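Skudar two-arm bench kit

I'm Etenesh, and I look after the Skudar bench at our shared workshop (Abenezer Kahsay did most of the wiring, bless him!). It's a pair of white arms on one table, each with a black two-finger gripper, and I'm chuffed with how it has come on since February. 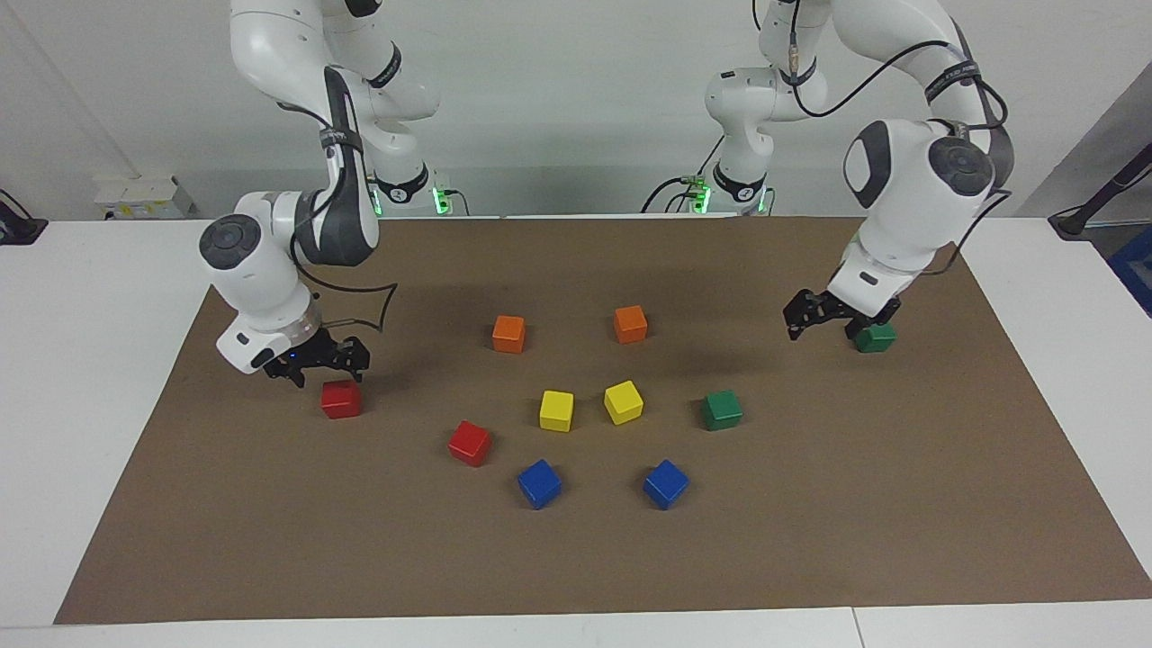
The brown paper mat is my favourite bit – cheap, easy to swap, and the coloured cubes show up nicely on it. The cable set is part no. 219, and you'll want the long one.

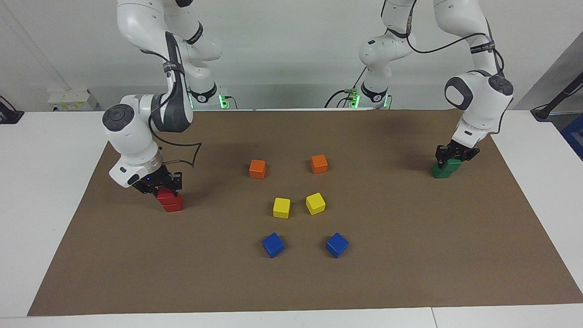 Page last changed: 19th May

Both grippers can hold a cube at the same time, one red and one green if you like! The kit is £1,252, spare fingers are £171 a pair, and Abenezer answers the wiring questions.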